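Metal storage box

A metal storage box is a rigid container made from sheet steel or aluminium, used in homes, workshops and offices to hold small items such as tools, cash, papers or spare parts. Most are rectangular, with flat sides that let them be stacked or pushed together on a shelf.

Construction

The body is usually cut from a single sheet, folded along the edges and then welded or riveted at the corners. Steel is the more common material and the heavier of the two. Aluminium boxes cost more and dent more easily, but they do not rust.

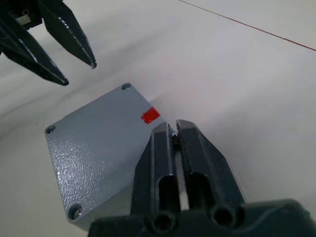 Many boxes are powder coated. Dry paint powder is sprayed on to the bare metal, where it clings by static charge, and the box is then baked in an oven at up to 200 °C until the powder melts into a skin. The finish may be smooth or textured. Textured coatings hide fingerprints and light scratches — grey and black are the usual colours — though dust settles in the grain and is harder to wipe away.

Care

A damp cloth and mild soap are enough for ordinary cleaning. Wire wool and scouring powder will wear through the coating. Where bare steel shows at a chip, the spot should be dried, rubbed down with 400 grit paper and touched up with enamel paint.

Boxes kept on a table or desk are often fitted with felt or rubber feet, as folded metal edges can mark a painted surface.

See also: Cash box, Toolbox, Deed box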